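Fixing a wrist that swings away from the object in Mulesora
Seul-gi Ra

After the Rosmont update, some of our simulated pick runs failed before the grasp started. The arm left its approach path, timed out at step 200 and logged no contact. These steps fix it.

1. Open the run log and find the last wrist pose before the timeout.

2. Replay that step from the wrist camera.
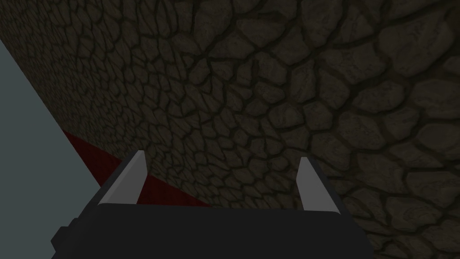 A bad wrist pose shows up quickly in replay. The fingers are open, with just stone wall and the end of a red strip in the gap and nothing to close on. If your replay looks similar, save the pose and stop the run.

3. In the arm settings, set the wrist limit to 106 degrees and reload.

4. Run seed 943 again and pause before the close command.

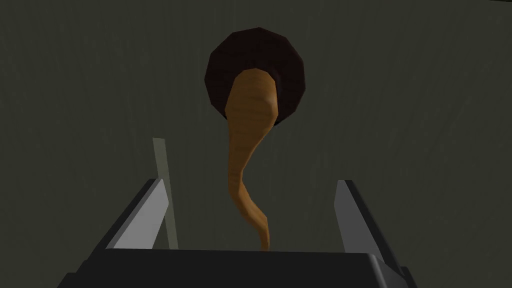
Check alignment before you let the gripper close. You want the tan stem between the open fingers, touching neither one. Step forward one tick at a time from there.

If the fault returns, clear the cached path and repeat step 3.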